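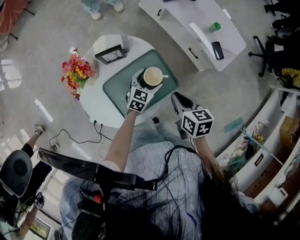 Bookkeeping for Very Small Businesses
Notes for week 3: making your books agree with the bank
October 28, 2019

Hi all. A few of you missed class because of the road work on the Bollville side, so I've written these up longer than usual. If you were there you can skim the first part, but please do read the bit on accruals, as I rushed it and I could see some faces.

Where we left off

We had our pretend business, the Huenchumán bakery, at the end of its September books. Every sale and every payment was in the ledger, we'd added up the cash account, and we had a closing balance of $1,338. Lovely. Then I handed out the bank statement and it said $1,331. Groans all around!

So the books are $7 higher than the bank. What do you do? Please don't do what I did in my first job, which was to write "misc. 7" at the bottom of the page and go home. My boss let me get away with it for one month, and then the next month's difference was bigger and I had no idea which month it belonged to.

Working down the statement

Put the statement and the ledger side by side. Start at the top of the statement and tick each line on both papers when you find its match. Use a pencil. When you run out of lines you'll have some leftovers, and they come in two piles.

Pile one is things the bank knows about and you don't. Monthly fees, interest, a customer's check that bounced, an automatic payment you set up in spring and forgot. These need to go into your ledger, with the date the bank shows.

Pile two is things you know about and the bank doesn't yet. You mailed a check to Fekari for flour and they haven't taken it to the bank. Or you dropped off a deposit after closing on the last day of the month, so it lands on next month's statement. You don't change your ledger for these! You already wrote them down and you were right to. They go on the reconciliation sheet, the bank's side, and they wait there until they clear.

In the bakery's case pile two was empty and pile one had a single line in it, a $7 account fee. Enter the fee, the books drop to $1,331, and you're done. I picked an easy one on purpose. The homework one is meaner.

The entry looks like this:

Bank fees (expense) debit 7
Cash credit 7

Renato Olivares asked a good question, which was whether you could skip the fee and just catch it next month along with the next one. You could, and the world would keep turning, but then September's profit is too high by the fee and your cash balance is a number that never existed anywhere. Enter it.

A couple of tricks for when you're stuck

If the difference divides evenly by nine, look for two digits that traded places. Say you wrote 54 where you meant 45, you're off by nine. Wrote 620 for 260? Off by 360, and that divides by nine too. I learned this one twenty years ago and it still feels like magic.

If the difference is an even number, cut it in half and look for an entry of that size. You may have put it on the wrong side, say a payment as a deposit.

And if you've been staring for an hour, get up and have a cup of something. I've found more mistakes in the first minute after a break than in the whole hour before it.

Accruals, slower this time

OK. Reconciling is about cash that moved. Accruals are about costs you've run up and haven't been billed for yet. Electricity is the one everybody has. You use it all through September, the bill shows up in the middle of October, and you pay it at the end of October. So which month does it belong to?

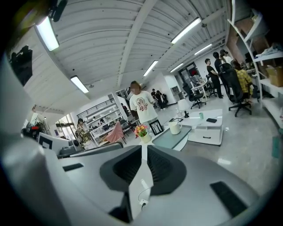 Office lighting: the electricity belongs to the month you use it.

September. You used it in September, so it's a September expense, even though no paper has reached you. At the end of the month you make your best guess (last month's bill is usually fine) and enter it:

Utilities (expense) debit
Accrued expenses (liability) credit

No cash in that entry at all, which is why it'll never turn up when you reconcile the bank. Somebody went hunting for it on the statement in class. It isn't on there, it can't be.

When the real bill comes in, you clear out the liability and put any small difference between your guess and the bill into October's utilities. Please don't go back and fix September once you've closed it. If the guess was wildly wrong, come talk to me and we'll look at it together.

If you're on a pure cash basis, as plenty of tiny businesses are, you skip all of this and record the bill when you pay it. Know which one you're on before you start, and don't mix.

Homework

1. Do the Trimness packet. It's a one-person alterations shop with a checking account, an outstanding check, a late deposit and one swapped-digit mistake. Show your two piles.

2. Write the accrual entry for the shop's phone bill, then write the entry for the day the real bill arrives. Use the amounts on the last sheet of the packet.

3. Bring one bank statement of your own, any month, with the account number blacked out. You won't have to show it to anyone, you'll just be ticking through it at your seat.

Bring a pencil and an eraser next week. We start on payroll after the homework, and there will be crossing out.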